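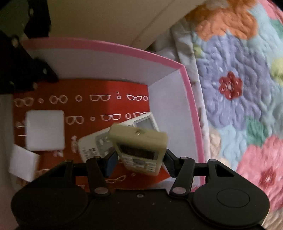

So Grarnville has a new mayor, and I've spent most of the weekend arguing about him with people I normally get on with. Prodromos Stamatopoulos beat Hazem Fahmy in the run-off by 182 votes. I stayed up for the count (silly, I had work the next morning) and when the last boxes came in from Dunne I really thought Fahmy had done it. Dunne always goes his way! Except this time it only just did, and that was that.

I voted for Fahmy, so take all this with a pinch of salt. He's dull on a stage and he reads his speeches off the page, but he knew the council budget inside out and he answered the question he was asked. Stamatopoulos answered whatever he fancied. At the Fandis debate somebody wanted to know what would happen to the ferry subsidy and he talked for ages about his grandfather's boat. People clapped. I may have clapped a bit myself, it was a good story.

What bothers me is the coalition. His list has 14 seats, which isn't enough, so he needs the Griltia group, and they've spent years saying the harbour district should run its own affairs and keep its own taxes. He called them wreckers in July. On Friday he was telling the local radio that they'd been "badly misunderstood" and that he'd always respected them. Had he? I went back through his old leaflets (yes, I keep them, in the drawer with the takeaway menus) and couldn't find a kind word.

My sister says this is just how politics works and I should calm down. She also says Fahmy would have done the same deal, and she might be right, though I think he'd have looked more embarrassed about it.

Turnout was poor again. In our ward 3538 people voted, and some 800 fewer than last time bothered with the second round. It was raining, but come on, the polling station is next to the bakery.

First full council meeting is next week and the ferry is on the agenda. I'm going along if I can swap my shift, so if anyone from the Dunne side wants a lift, leave a comment and I'll pick you up by the bridge.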